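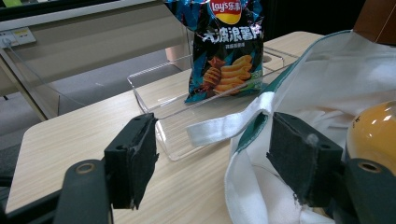 Can a framed print be hung on an outside wall of the gallery annexe during the winter? It can, provided the frame stands clear of the plaster and the back is sealed, and the trial recorded in this entry supports that arrangement.

Workshop notebook, framing and mounting section. December.

The Stollitz order is for prints on cotton paper, window-mounted, in the narrow ash moulding. The client's hanging plan places two of them on the north wall, where last winter's prints came back with cockled paper along the lower margin. Gebremedhin Gebru asked that the backing be settled before any glass is cut.

Two test frames were made up from offcuts, both 331 mm on the short side. Frame A has the standard backing board, pinned and taped with the brown gummed tape. Frame B has the same board with a sheet of polyester film behind it, folded up the sides of the package and taped to the glass edge. Both carry cork bumpers at the lower corners. The upper corners stand off the wall by the depth of the hanging plates only, and this should be looked at again.

The first batch of tape from Drilerska did not hold on the film. It lifted at the folds by 4 pm and was replaced with the acrylic tape from the second drawer. The gummed tape remains suitable for board and bare wood. Please do not put the two rolls back on the same peg.

Results so far. The paper in A shows a slight wave at the bottom edge, visible under a raking lamp. The paper in B is flat. The mount in B had been hinged at the top only, as it should be; the mount in A was found to have a spot of paste at one side, so the comparison is not entirely fair – A is to be remade and hung again.

Glazing: the section has 900 g of the old putty-coloured filler left, which is sufficient for the corners of this order. The Gumede moulding is a shade darker than the sample held in the rack and the client should be shown a length before joining. Mitres on the first two frames were open at the outside. The fence on the guillotine was reset and the next cut closed properly.

Outstanding: remake A; order 200 corner plates; ask Skemholm whether the film can be had in the wider roll; write the hanging note for the client, including the stand-off at the top.

Framing and Mounting Section – enquiries to the workshop desk. All rights reserved. Back to top

Comments

Gumede bench: The darker batch is all we have until the spring. Stain takes on it evenly if a match is needed.

R.T.: Was the film folded before or after the glass was cleaned? We had trouble with dust being drawn in at the edge.

G. Gebru: After. The package was closed on the clean bench and checked from the front before taping.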